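Routing the gripper cable and setting the pick height on a table-mounted arm

Part 3 of the bench arm build. Part 1 covers the base plate and part 2 covers power and the emergency stop. The steps assume the arm is bolted down, homes without faults, and has the two-finger gripper fitted.

Tools and parts

Hex keys, 2 mm and 3 mm
Hook-and-loop cable straps
Feeler gauges or a stack of paper
A shallow bowl and a few light objects for test picks

Step 1. Leave slack at the wrist

The gripper cable has to follow the last joint through its full travel. Jog the last joint to one limit, then to the other, and mark the cable where it comes closest to going tight. Fix the first strap behind that mark, on the arm side. Do not strap the cable to the gripper body. On the Jevesthorpe bench the first attempt was strapped too far forward and the connector worked itself out on a Thursday evening after 116 cycles.

Step 2. Check the loop against the table

Bring the gripper down to its lowest working height and rotate the last joint again. The loop must stay above the fingers at every angle. If it drops to one side, shorten it slightly and repeat both limits. Ottilie Moser uses a stiffer sleeve over the loop, which helps, but it adds diameter and may not fit under the straps you have.

Step 3. Set the table plane

Close the fingers and lower the arm in small steps until a sheet of paper under the tips just drags. Record the height. Repeat near each corner of the work area. The tabletop in Jevesthorpe was 2 mm low at the far side, so a single value for the whole surface was no use. Enter the readings in the plane table of the controller file and save it under a new name.
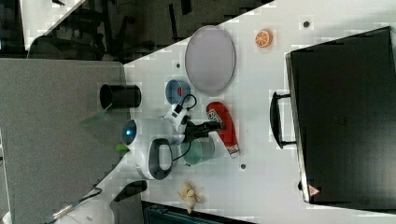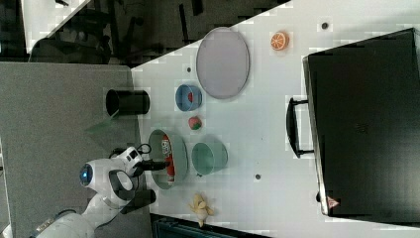 Step 4. Add the object heights

The plane from step 3 applies only to the bare surface. Each container needs its own floor offset and its own rim clearance. A can lying in a round bowl, as in the second picture, has to be approached from over the rim, so the travel height is set by the rim and the closing height by the can. Measure both with the bowl in place and store them as separate values. Set the rim clearance to 22 mm for the first runs and reduce it later if cycle time matters.

Step 5. Mark the keep-out zone

Anything tall or heavy on the table goes into the controller as a box, with its handle included. Measure to the outermost point of the handle. The planner only knows the boxes you give it. If the item is moved, delete the box and measure again.

Step 6. Run slow, then log

Run the first picks at the lowest speed setting with a hand on the stop button. Watch the cable on every descent. Once the motion is clean, raise the speed one setting at a time and log each run. Our log for February has 209 entries, and almost all of the faults in it are missed grasps on soft packets. Lowering the closing height by a small step cured most of them.

Troubleshooting

Arm stops above the bowl: the rim clearance and the box height have been added twice. Check the file for duplicate entries.

Fingers touch the table at one corner only: the corner readings are in the wrong order.

Gripper drops out in mid-travel: reseat the connector, then go back to step 1.

The strap positions follow a drawing by Burgi Camenzind. Part 4 covers the camera mount.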